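Getting the guest bed ready for November 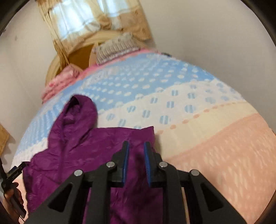

The banded bedspread, with a purple jacket on top.

I had a whole other item planned for this month, on storing squash, and then my cousin Zubaida called on Monday to say she was coming for the holiday after all and could she bring the kids. Of course she can! But it got me thinking about guest beds, and how mine had been sitting there since summer with nothing on it but a bedspread and whatever I'd dropped there on my way through the house. So the squash can wait.

First thing I did was sleep in it myself. If you only do one thing from this newsletter, do that. I lasted until four in the morning. The mattress was fine, the pillows were terrible (flat as pancakes, both of them), and there's a draft from the window that I'd never noticed in all the years I've been shutting the door on that room. I also found out that you can't reach the lamp without getting up. I've been putting people in there for years, and they've all been too polite to mention the lamp.

The draft I fixed with a strip of foam from the hardware store on Amley Street. Holger Haugland was at the counter and talked me out of the expensive kind. The lamp I swapped for a little clip-on one from the kids' old desk, and it looks a bit silly on the headboard but it works. For the pillows I spent real money, $37 for the pair, and I've been tempted to keep them for my own bed and pass my old ones down. I haven't. Yet.

Now, blankets. I grew up in a house where guests got one enormous heavy comforter and that was that, hot or cold. These days I go with layers. A cotton sheet, a thin blanket, the bedspread, and then a wool throw folded on the chair for anybody who runs cold. My uncle runs cold. Zubaida sleeps with one foot out all year round. With layers they can sort it out between themselves and I don't have to hear about it at breakfast.

Wash everything a week ahead if you can, even the stuff that's been sitting clean in the closet. Closet sheets get a smell. It isn't a bad smell exactly, more like the inside of a suitcase, but you'll notice it at midnight in a strange room. I dry mine on the line if the weather plays along, and otherwise it's the dryer on low with the window cracked open.

A few other things I've added to the room over the years, in no special order: a glass and a small pitcher, an empty drawer (this one took me a whole afternoon, don't ask what was in it), three or four hangers, the Wi-Fi password on a card, and a wastebasket. I forgot the wastebasket for the longest time. People were carrying their tissues home in their pockets, poor things.

Skip the fancy soaps. I bought a set once and every single guest left them in the wrapper. Plain bar, clean towel, done.

Several of you wrote in after last month's piece on coat closets, by the way. Montri Kaewmanee wants to know where I put guests' coats now that I've filled the closet with boots, and the answer is a row of hooks in the hall that I put up myself, a little crooked. Before the hooks, they all went in a heap on my bed, and at the end of the night we'd dig for the right sleeve.

If you have a good trick for kids sleeping on the floor, please send it my way. I've got two sleeping bags and one camping pad, and I'm told the pad is already the subject of an argument in the back seat of Zubaida's car. I'll print the best ideas next time, along with the squash.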